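Clokell Tray and Linen Kit: Gallery and Notes

Welcome, and thank you for stopping by the gallery. If you came over from the review page you already know I can't keep things short, so pour yourself something and settle in.

The Clokell is a kit from Gineck that adds table-setting work to a two-armed robot. In the box you get a pair of grippers with their wrist cameras, a set of spare finger pads, the cabling, and a year of the software that does the teaching and the running. What you don't get is the robot itself or the table, and I mention it early because the brochure takes its time getting there. The kit is meant for places that put out a lot of trays: small hospitals, retirement homes, hotel breakfast rooms, that sort of thing. A tray goes down, a cloth goes on it or doesn't, a bowl and a cup go on top. It sounds like nothing at all until you try to explain to a machine what a cloth is.

I have been writing about kitchen and dining equipment for a long while, mostly dishwashers and tray belts, and I came to this one as a friendly skeptic. I like machines that do one dull job well. I am less fond of machines that promise to do everything and then need a person standing beside them all afternoon. The Clokell sits closer to the first kind than I expected, though it still has a foot in the second, and I'll try to be fair about both.

First, the money, because everybody writes in to ask. The kit was quoted to me at $2,823, and the software renewal after the first year is $594. Odukoya, the dealer I dealt with, will also come out and do the setup for you, and that is quoted separately depending on how far they have to drive. I would take them up on it if you have never mounted a gripper before. The instructions are good, but they assume you know which way a cable wants to bend, and I learned that part the slow way.

On to the pictures. The first one shows the table with one tray bare and the other under its cloth, which is the pairing you will meet most often when you teach the kit a new setting. A bare tray is the easy half of the lesson. The rim is where the rim is. With a cloth over it, the software has to work with what little it can still see, and this is where you find out how patient your instructor is.
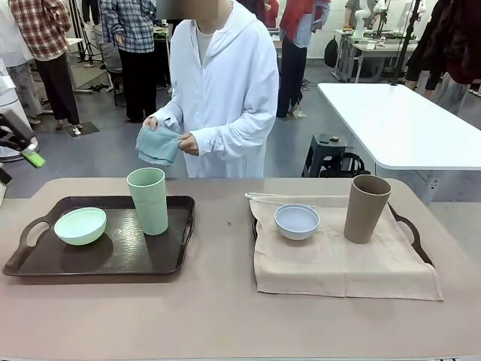
Eusebio Soler wrote in to say that he had skipped the cloth lessons altogether for his first month with the kit and only ever ran bowls and cups, and that he was sorry he had waited, as the cloth was the part his kitchen wanted help with in the first place. He added that anyone starting out should teach with the same linen they mean to use every day, and should wash it a few times first, so that it hangs the way it will hang later on.

I think that is very sound advice, Eusebio, and I wish I'd had it in June when I started making notes. My own first lessons were with brand new napkins straight out of the packet, stiff as cardboard, and everything I taught the kit with them had to be taught over again once they had softened up in the laundry. Gineck does mention this in the manual, I should say, in a small gray box near the back that I read only after I had made the mistake.

A word on how the teaching goes, for those of you who haven't seen the review. You choose a setting on the screen and give it a name ("breakfast, blue" or whatever makes sense to your crew). Then you walk the arms through the job, one piece at a time, and the kit keeps a recording of each walk. Do it again with the tray turned a little, and again with the bowl somewhere else, and bit by bit it gets the idea. The manual suggests seven walks for each piece. I found seven to be fine for cups and a little thin for bowls, and for cloth I would plan on giving it a whole morning and not being cross about it.

The screen itself is pleasant to use. Big buttons, plain words, and a pause key that stays in the same corner no matter what page you are on, and whoever insisted on that has my thanks. My one real complaint is that you can't rename a setting once you have saved it. I have one called "tset" that will be with me until the end of time. I asked Odukoya about it and they told me, very kindly, that I wasn't the first to ask.

Cleaning deserves a mention too, seeing as we are talking about things that touch dishes. The finger pads slide off with a bit of a tug and there is a spare set in the box, so you can have one pair on the arms and the other drying by the sink. Do keep the pads in pairs. I mixed mine up early on, an older one on the left and a fresh one on the right, and the grip felt uneven to me until I had sorted them out again. The rest of the gripper you wipe down with a damp cloth and leave alone.

The second picture is the wrist camera's view, the one you will see on the screen while you are teaching. It took me a while to get used to looking at a table from down there, and I still catch myself tilting my head at the monitor.
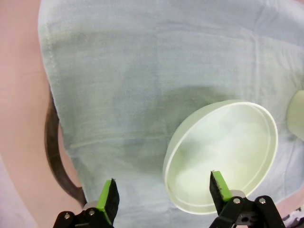

Light colors are where I would slow down and take extra care in your lessons, and I say this as someone who loves a pale table. White dishes on pale linen look lovely to a guest and give the camera very little to hold on to, so it leans on whatever edges it can find. In a view like this one you would want to make good use of the stitched hem running down the left side of the cloth, with the pinkish tabletop next to it, as that is a nice clean line between one thing and another. The dish against the blue is a gentler sort of edge, and there are creases in the cloth besides, so I would record a few more walks from this angle and shift the dish a little each time. Notice too how much of the bottom of the view belongs to the fingers themselves, black pads with a bright green strip down the outside of each. I have grown fond of those green strips. When I am squinting at the monitor with my glasses on top of my head, they tell me right away where the fingers are.

If your dishes and linens are both white and you have no say in the matter, ask Odukoya to lend you a set of colored cloths for a trial. They keep a few for this purpose, and the difference in my own lessons was enough that I ended up changing what we use at home, which has nothing to do with robots at all but did cheer up the kitchen.

Several of you have asked how the Clokell compares with the Nekwood kit, and I'll give you the short version here and the long one on the review page. Nekwood's grippers feel a little sturdier in the hand and their cable clips are better, no contest. Their software, on the other hand, wants you to pick every object from a list before you begin, and if your bowl isn't on the list you are off to a form on their website. With the Clokell you just start. For a kitchen that changes its dishes now and then, or that has inherited three different patterns from three different managers, I would take the Clokell. For a place that has used one bowl since the doors opened and means to keep on using it, Nekwood is a perfectly good choice and you might be happier with it.

Now for the things I would like Gineck to put right, in no special order. The renaming business, as I said. The power lead is too short, and I had to move a table to meet it. The chime that plays when a lesson is saved is charming once or twice and then you would pay good money to turn it off (there is a setting for this, under Display, of all places). And the printed quick-start card shows an older version of the screen, so two of the buttons it tells you to press have moved. None of these kept me from getting work done, but they are the kind of small thing that makes a new user feel foolish, and a new user shouldn't have to feel that way over a button that moved.

On the warm side of the ledger, the help line is wonderful. I rang at 4:30 in the afternoon expecting a recording and got a person, who stayed with me while I found the right cable and then asked how the cloth lessons were coming along. I also like that the kit stops when you ask it to and then waits, with the arms holding where they are, until you tell it to carry on. I have used bigger and much more expensive equipment that was not so polite.

Would I buy one? For a dining room that sends out the same few tray settings day after day, and that has one person on staff who enjoys fiddling with things – yes, I would, and I would put the renewal fee in the budget from the start so it doesn't come as a surprise. For a place that does a handful of trays in the evening, I think your own two hands are still the better bargain.

Comments are open under the gallery, and I read all of them, usually with my morning coffee. If you have taught the kit to handle something with a lid, please do write in and tell me how many walks it took you. I have a soup bowl waiting, and I'd be glad of a head start.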